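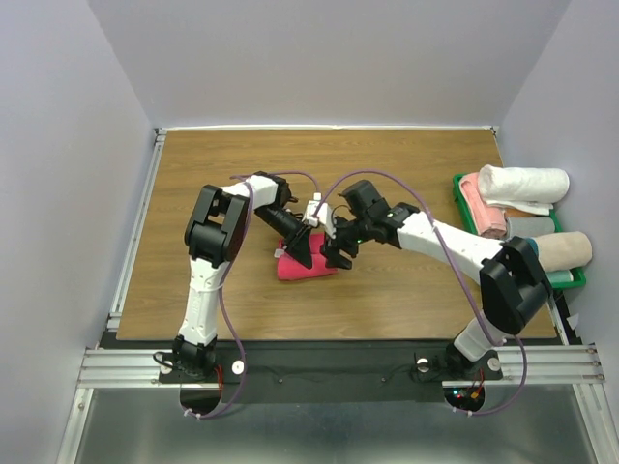 What is a rolled towel?
A rolled towel is a cloth towel that has been turned over on itself into a cylinder, usually after being folded lengthwise, so that it can be stored, carried or displayed in less space.

Method
The towel is laid on a flat surface and smoothed by hand. It is folded lengthwise in halves or thirds, according to the depth of the shelf, and rolled from one short end with even pressure. The free edge is placed underneath. Thick bath towels are generally rolled more loosely than hand towels, as a tight roll leaves creases in the pile.

Use
Rolling is common in hotels, bathhouses and gyms, where towels are stacked on open shelves or placed in baskets. The municipal baths at Gondcombe adopted rolled storage under the manager Lurdes Cunha, and the linen room there holds 630 towels on 37 shelves. In homes, the practice is associated with narrow cabinets and with travel – a rolled towel fits along the side of a suitcase.

Storage
Towels are rolled only when fully dry. Damp cloth kept in a roll may develop an odor.

See also
Bed linen
Laundry folding
Washcloth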